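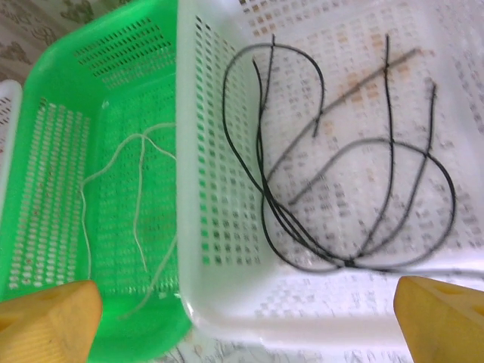 Can I put old cables and chargers in my household recycling bin?
Cables and chargers need to go to a collection point for small electricals, and we are running one at the Baxter Road hall throughout May.

Most homes have a drawer of leads that no longer fit anything. The copper inside them can be melted down and used again, but only if they are kept apart from paper, tins and bottles. Loose cable also wraps itself round the sorting machinery, and the line has to be stopped while someone cuts it free.

Ohemaa Gbeho is looking after the collection again this year. Last May we sent off 717 kilos, most of it phone chargers, extension leads and strings of Christmas lights. She would like to beat that and has asked for a few changes to how things are handed in.
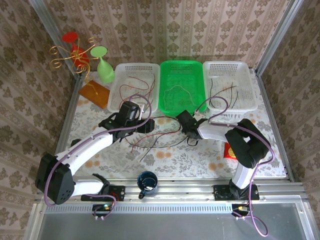
Red and black wires on the tablecloth.

Please coil each lead and hold it with a rubber band or a bit of string. Tape is a nuisance as it has to be peeled off at the other end. Plugs can be left on. If a lead still works, tie a label to it saying what it came with, and it will go on the swap table - last year 16 laptop chargers found new homes that way.

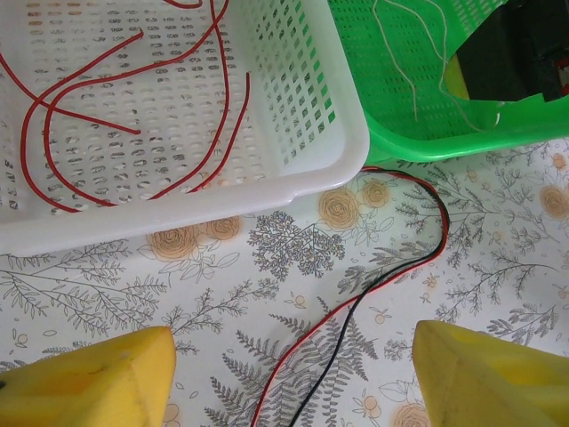
Thin wire from doorbells, model railways and old speakers is welcome too, even in short lengths. Put it in a paper bag so it doesn't get mixed up with the longer leads. Bare wire should have its ends folded over.

We can't take the following:

Loose batteries. The tubes by the library door are for these.

Power banks and vapes, which must go to the council tip.

Garden cable that has been cut through and is still wet or muddy. Let it dry and brush it off first. 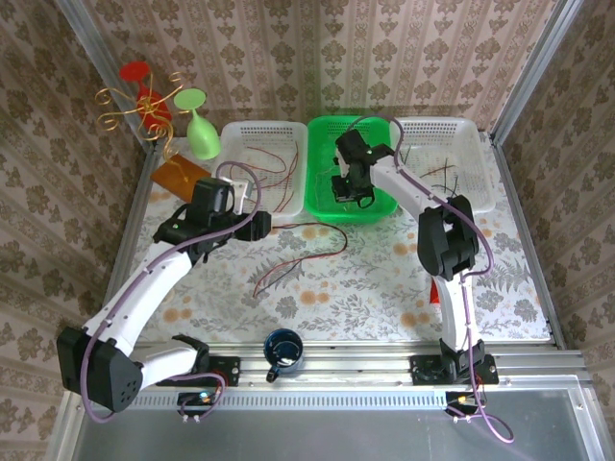
Opening times and help with lifting

The hall is open for drop-offs from 2 until 5 each afternoon in May. Use the side door, as the front steps are being repaired. Nhyira Opoku can collect from anyone who can't get to us, provided the box is light enough for one person to carry. Leave your name and address at the hall office and he will ring to fix a time.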